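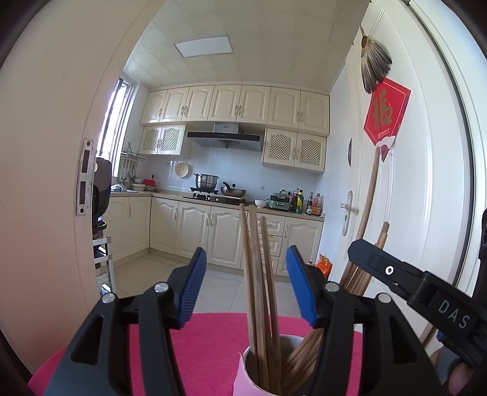
Blue pads either side of the chopstick cup, kitchen behind.

So, the new pads! I've been comparing two sets of fingers on the hand-held gripper all week and I'm properly excited about the blue ones. The old set were hard and shiny, and anything round would squirm out sideways the moment I squeezed. The padded ones give a little, so they wrap round a cup and stay there – lovely to use.

Chopsticks are my favourite test at the moment. Picking up the cup with the whole bundle in it is easy enough, but taking out one stick and leaving the rest alone is a proper challenge (I managed it 4 times out of 31 with the old fingers, and I was pleased with that). I haven't done the full count with the blue pads yet. My feeling after two evenings is that they're better on the cup and a bit clumsy on single sticks, where the softness makes it hard to tell what you've got hold of.

Fabian Auer wrote to suggest trimming the tips to a narrower edge. I'm going to try that on the spare pair first, as a new set costs me 282 and I'd like to keep one whole. If anyone in Treltham has a sharp blade and a steady hand, do shout.

Spoons next, then eggs – boiled ones to begin with!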